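Section 4. Recording Two-Hand Demonstrations

Applies to the Mimside hand-held gripper pair, Turholm release. Last revised 8/3/20 by Warrick Costigan.

This section covers recording at a table for the cloth-handling study. Complete Section 3 (finger pads and pivot pins) first. Calibration files from earlier releases will not load.

4.1 Before you start

1. Check that both grippers open and close over their full travel. The pads should face each other when open.
2. Wipe the blue pads with a dry cloth. Do not use alcohol.
3. Start the Zerkport logger and wait for both grippers to show as connected.
4. Open and close each gripper fully, twice. The logger uses this to set the zero point.

4.2 Choosing the surface

The tracking works from visual features, so a table with print or a grid on it gives better results than a bare one. Loose items may stay at the back of the table if they do not move during the session.

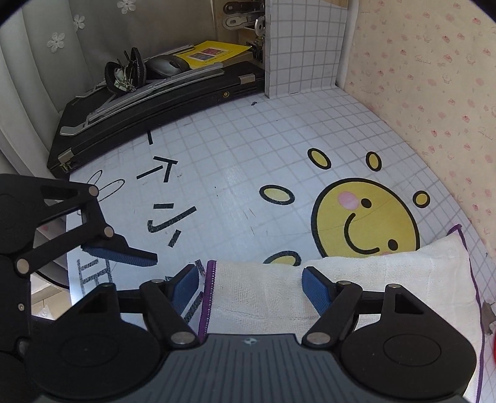 Figure 4-1. Near gripper open over a printed table covering, second gripper entering from left, white cloth at lower right.

Note: Thin or gauzy cloth is harder to segment than heavy cloth. A colored border helps - the Sutcliffe labeling script uses it to find the edges.

4.3 Recording a demonstration

1. Lay the cloth on the table. Leave some creases in it. The policy learns poorly from cloth that always starts flat.
2. Hold both grippers open above the table and press Record in the logger.
3. Hold still until the counter turns green.
4. Carry out the task at normal working speed. Keep at least one gripper in view of the other where the task allows.
5. Open both grippers, lift clear of the cloth and press Stop.
6. Mark the episode Keep or Discard before starting the next one.

CAUTION: Keep fingers away from the linkages while closing. The gap at the pivot pins is a pinch point.

CAUTION: Do not rest a gripper on its pads. They take a set and the zero point drifts.

4.4 How many episodes to collect

In our July trials we recorded 2,000 episodes and kept 1,878 after review. Policies trained on 500 episodes picked up the cloth but often missed the second corner. At 1,000 the second grasp became reliable on cloths in the training set. Going to the full set mainly helped with cloths the policy had not met before.

Collect the first 500 on one surface, then change the surface. Repeat 4.1 step 4 after every change - a stale zero point was the usual cause of discarded episodes.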